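Running with the Leckie team: your questions answered

I'm Mandla Nkuna, and I look after the running team at Leckie. I get the same handful of questions every year when the Estthorpe Half comes round in September, so I've put the answers on one page — have a read before you email me! 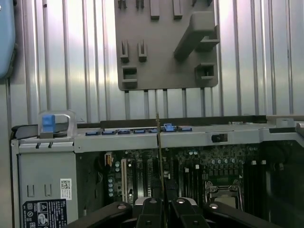
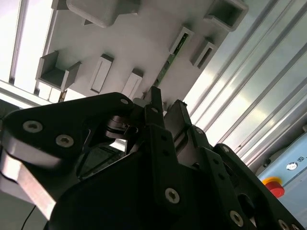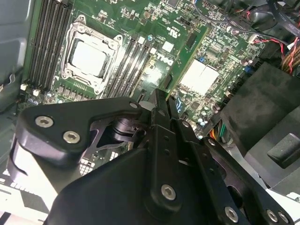
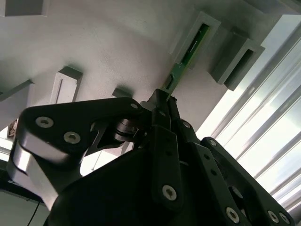 3 min read

Do I have to work at Leckie to join?

You don't, no. Staff, former staff and anybody's partner or grown-up children are welcome. We had 171 people on the list last year, and plenty of them have never set foot in the building. If you have some link to us, however thin, fill in the form and I'll say yes.

I've never run further than a bus stop. Is that a problem?

Not at all! My first training run lasted four minutes and I had to sit on a wall afterwards. Start in the spring if you can, walk when you need to, and come along to the beginners' group. It goes at the pace of the slowest person, and for a good while that was me.

When does the training group meet?

Half past five at the side gate, the one by the bike racks. We go out along the canal path and back, and there are two distances so you can turn round early. Bring a head torch once the evenings draw in, as the bit under the railway bridge is properly dark.

What does it cost?

The team pays half your entry fee and you pay the rest when you sign up. If that's a stretch this year, drop me a line and we'll sort it out between us. It stays private.

Do I need to raise money for charity?

Only if you fancy it. We collect for Nesine, the local respite centre, and last year's runners brought in £2245 between them (a fair chunk of that came from one very competitive cake sale). There's a shared page you can send to friends and family, or you can set up your own. Some people just run, and that's fine too.

How do I get my team shirt?

Shirts come from Coris and you pick your size on the sign-up form. They come up small — I'm a medium in everything else and a large in these. You can collect yours from reception in race week. If you've still got last year's shirt and it fits, please wear that one and tick "no shirt" on the form.

Can I swap my place with someone else?

Yes, until the end of August. After that the organisers close the list and I can't change anything, so please don't hand your number to a mate. The medical details on the back would be yours and not theirs, and the marshals do get cross about it.

What's the course like?

Mostly flat, with one nasty drag up past the church at mile nine. Ross Tennant has run it more times than any of us and swears by walking that hill and running down the other side. I tried to run all of it once and he overtook me before the roundabout. The last mile is through the park, and the crowd there is brilliant.

Where do we meet on race day?

By the bandstand at quarter past eight, for a team photo. There's a bag drop next to it, but the queue gets long, so leave anything you don't need at home. The toilets at the far end of the park are always quieter than the ones near the start.

Is there parking?

There's a little at the leisure centre and it fills up fast. I get the train and walk up, which takes ten minutes and does for my warm-up. If you're driving and have a spare seat, put your name on the lift list by the kitchen.

Can I push a buggy or bring the dog?

No to both in the half, sorry. The fun run in the afternoon takes buggies, and dogs on a short lead.

What if I get injured?

Tell me as soon as you can and I'll try to pass your place on. Please don't run on something that hurts just to avoid letting us down. We always need people to cheer and hold coats, and you'll still be invited for food afterwards.

My question isn't on here

Email me, or catch me at the side gate before a training run. I'm the one still tying my laces when everyone else has set off.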